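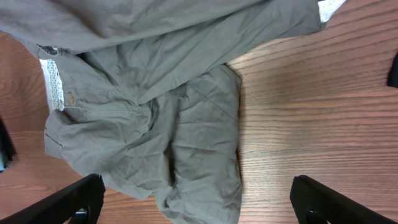 Photo: Tawhiri wrist camera, from the Plullside set. Free to reuse with credit.

Plullside – README

Hi! Plullside is my set of wrist-camera recordings for finding waistbands on rumpled pants, plus the little pile of Python I use to train and check the detector. I started it in May when my folding planner kept grabbing pants by the knee and I got tired of blaming the planner (it was the perception all along).

What you get

There are 285 episodes and 3,459 labeled frames. Each labeled frame has a garment mask, a waistband line and, when you can see it, a point on the button. Buttons are great, by the way. A tan button next to a pale speckled lining is about the easiest landmark you could ask for, and the detector locks onto it even when the legs are one big heap. Olive cloth on reddish-brown wood is harder than it sounds – the mask likes to leak into the shadow beside a leg.

Getting it running

Unpack the archive, install what's in requirements.txt, then run check_labels.py before anything else. It takes two minutes and catches broken downloads. After that, train.py with the default config should just go. If you run out of memory, drop the batch size to 2.

The control side lives in Tawhiri, my arm driver, and you only need it if you want to play grasps back. Planning goes through Ivitz, which takes the waistband line and gives you two grasp poses. I've pinned both versions, so please don't update them and then write to me!

Stuff that's still bad

Loose threads and belt loops get labeled as waistband edge now and then. Glare on the tabletop also throws off the mask, mostly on the lighter patches, and I haven't found a setting I like. The fingertips show up in the lower corners, so there's a fixed mask for them in configs/fingers.yaml. Change it if your gripper is shaped differently or opens to another width.

The old Zanance label format still loads, but it has no button points and I'm not adding them.

Last label fix: January 25, 2026. Bug reports go in the tracker, and please attach the episode number.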